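Newsletter aus dem Greiflabor

Neues von Erklow: Wenn das Kabel mitfährt

Ich hatte euch im August ja großspurig angekündigt, dass unser Arm Erklow jetzt endlich »durchläuft«. Tja. 1644 Griffe lang stimmte das auch, und dann blieb er mitten in der Bewegung stehen, mit Schutzstopp und einer Fehlermeldung, die so hilfreich war wie ein Wetterbericht von letzter Woche. Der Zähler sollte eigentlich auf 2000 gehen, ich hatte mir schon ausgemalt, wie schön die runde Zahl in der Überschrift aussieht. Daraus wurde nichts, also bekommt ihr stattdessen die Geschichte einer Fehlersuche.

Kurz für alle, die neu dabei sind: Erklow sortiert auf einem weißen Tisch Spielzeuglebensmittel auf farbige Felder. Klingt nach Kindergarten, ist aber eine ziemlich gemeine Übung, weil die Teile verschieden rutschen und rollen. Die Ablaufsteuerung heißt bei uns Gerum und schreibt zu jedem Griff mit, welche Kraft am Handgelenk ankommt. Genau da hätte ich früher hinschauen sollen!

Zuerst hatte ich nämlich die Erdbeere im Verdacht. Der Stopp kam beim Anfahren auf das blaue Feld, und ich war mir völlig sicher, dass der Greifer zu tief fährt und auf den Tisch drückt. Also Höhe neu eingemessen, Tischebene neu eingemessen, Greifer ab- und wieder angeschraubt (bitte fragt nicht nach der Schraube, die dabei unter den Schrank gerollt ist). Neu gestartet, und nach 14 Griffen stand er wieder. Diesmal war er noch nicht einmal in der Nähe der Tischplatte, da oben gibt es nichts, woran man stoßen könnte. Außer am eigenen Kabel.

Das Kabel geht von der kleinen Halterung am Sensorkopf ab, macht einen weiten Bogen und läuft dann links herunter, am grünen Oval mit der Ketchupflasche entlang. Solange der Arm brav über der Mitte arbeitet, stört das keinen Menschen. Dreht sich aber das Handgelenk für ein Teil am Rand weit genug ein, dann wird der Bogen kürzer und kürzer, bis er stramm zieht. Der Arm merkt eine Kraft, die er nicht erwartet, und hält an. Völlig richtig so! Er hat genau das getan, wofür der Schutzstopp da ist, und ich habe ihn zwei Abende lang der Ungenauigkeit bezichtigt.
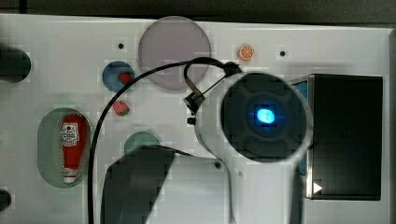

Jinlong Liao schrieb mir nach meiner ersten Rundmail dazu, er würde die Schuld gar nicht beim Kabel suchen, sondern bei der Bahnplanung, die von dem Kabel schlicht nichts wisse. Eine Begrenzung der letzten Achse sei schnell eingetragen, und wer stattdessen nur die Schlaufe verlängere, habe das Problem bald an anderer Stelle wieder, dann nämlich als Schlaufe, die am Greifer hängen bleibt. Und ob ich mir die Kraftwerte vor dem ersten Stopp überhaupt einmal angesehen hätte?

Hatte ich nicht. Also saß ich am nächsten Abend mit einem Tee vor den Gerum-Protokollen und habe rückwärts geblättert, und da war es dann: Schon lange vor dem Stopp tauchen bei den weiten Drehungen kleine Kraftspitzen auf, immer in dieselbe Richtung, immer knapp unter der Schwelle. Die standen da die ganze Zeit in der Datei. Besonders peinlich, weil ich die Auswertung selbst geschrieben habe und sie bis dahin nur Griffe über der Schwelle anzeigte.

Jetzt ist Folgendes geändert. Die letzte Achse darf 35 Grad weniger weit drehen als bisher, was uns ein paar Griffstellungen am Rand kostet, mit denen ich leben kann. Gerum meldet sich außerdem schon bei halber Schwelle mit einer gelben Zeile, ohne anzuhalten. Und vor jedem Lauf fahre ich den Arm einmal langsam von Hand durch die äußersten Stellungen und schaue dabei auf das Kabel und sonst auf gar nichts. Die Schwelle für den Schutzstopp selbst bleibt, wo sie ist. Es kam der Vorschlag, sie ein bisschen hochzusetzen, »damit er durchkommt«, und da bin ich stur: Wenn jemand die Hand über dem Tisch hat, soll der Arm lieber einmal zu oft stehen.

Offen ist noch die Zugentlastung. Von Rarlow gibt es eine Führung zum Anklemmen, die mir gut gefällt, die aber vermutlich wieder Gewicht ans Handgelenk bringt, und dann darf ich die Kraftwerte von vorne abgleichen. Falls jemand von euch so ein Ding herumliegen hat und es mir für zwei Wochen leihen mag, meldet euch gern! Der Zähler steht inzwischen wieder auf null, und der nächste lange Lauf startet, sobald das neue Kabel da ist. Das alte hat an der Halterung einen Knick, dem ich nicht mehr traue.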